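The Man Who Writes the Last Page

In the town of Otska, when somebody dies, the family usually makes three telephone calls. The first is to the doctor, the second is to the priest, and the third is to Costel Begović.

Begović is 71 years old and has written the death notices for the weekly paper, the Stira, since he left his work at the railway. He has kept a copy of each one. By this February he had 1,906 of them, in grey folders which his daughter would like to see moved out of her old bedroom.

"The first ones are bad," he told me. "I wrote as if for a timetable. Born, married, worked, died. A widow came to me and said, you have forgotten that he sang. So I went to her kitchen and we began again."

Since then he goes to the kitchen every time. He drinks what he is given, and he asks for small things. What did she call the dog? Who taught him to swim? He does not use a recorder, as he finds that people sit up straight when they see one. A notice in the Stira may have 700 characters and no more, so most of what he hears stays with him.
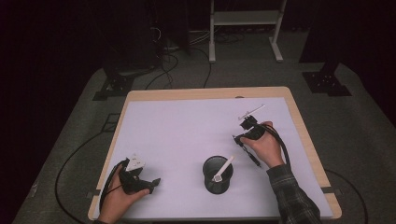 A pen cup on a table covered with white paper.

Some families bring him a text already finished. The Skultetti family, who had the bakery beside the bridge, gave him four pages about their grandfather, and every one of his medals was in it. Begović cut the medals to one line and kept the story of how the old man had walked home from his military service with a goose under his arm. Two of the sons did not speak to him for a month. The third asked for ten copies of the paper.

He has rules, but they are few. He does not write "after a long illness" if the family does not ask for it. He always puts the maiden name. If there was a first wife, she is named also, and this has cost him more arguments than anything else.

The paper was bought two years ago by a publisher called Doolan, which now offers the families a form on the internet. You fill in the boxes and the notice is ready the same evening. It is cheaper, and younger people like it. Begović is not angry about this. He has looked at the form and he thinks that the box for hobbies is too short.

On the afternoon of my visit he had one notice to finish, for a woman who had sold bus tickets. He read it to me twice and changed "kind" to "patient". Then he telephoned her sister to ask if this was right.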